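December 16, 2018

In on a Sunday again because the glue pot doesn't know what day it is. Quick notes before I forget what I did (and so Úna doesn't ring me tomorrow asking why the bench smells of vinegar).

Paste first. Made up the wheat starch batch at the thinner mix we talked about, strained it twice, and it's lovely! Much smoother than last week's, which had gone like cold porridge by lunch. I've put what's left in the small jar with the blue lid, back of the fridge. Use it by Wednesday or chuck it.

The Vustholm ledger is now down to bare sections. The old spine lining came away with a damp poultice and a lot of patience, a few minutes on, scrape, then on again, and I only lifted the paper in one spot near the tail. Small tear, mended it there and then with the light tissue. It has 779 numbered pages and whoever did the numbering skipped a few and went back to squeeze them in, so please go by my pencil marks on the folds and ignore the ink ones or you'll end up in the same muddle I was in on Friday. 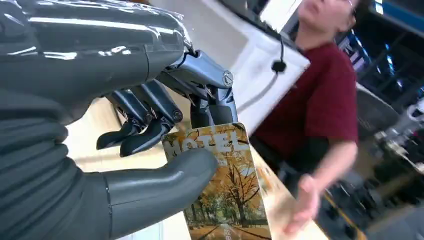 Sewing supports: I went back and forth on tapes or cords for ages. The original holes suit cords, but the book will be opened flat on a desk at Pullow most days and I think tapes will be kinder to it. Marked up for 6 sewing stations and then sat looking at it with a cup of tea. Still happy with it after the tea, so that's that.

Thread is the weak point. The new reel from Fu is fuzzier than the old stuff and it snapped on me three times in the first section, even waxed. Swapped to the end of the Buvum reel and no trouble at all. There's enough left for up to 6 sections, if that, so we need to order more on Monday. Úna Ó Conaill has the account details, I can never get the login to work.

Boards are cut and under weights by the window. Don't move them please, I know they're in the way of the kettle.

Still to do: second lot of endpapers (grain the right way this time, my fault), find the good bone folder, sharpen the paring knife.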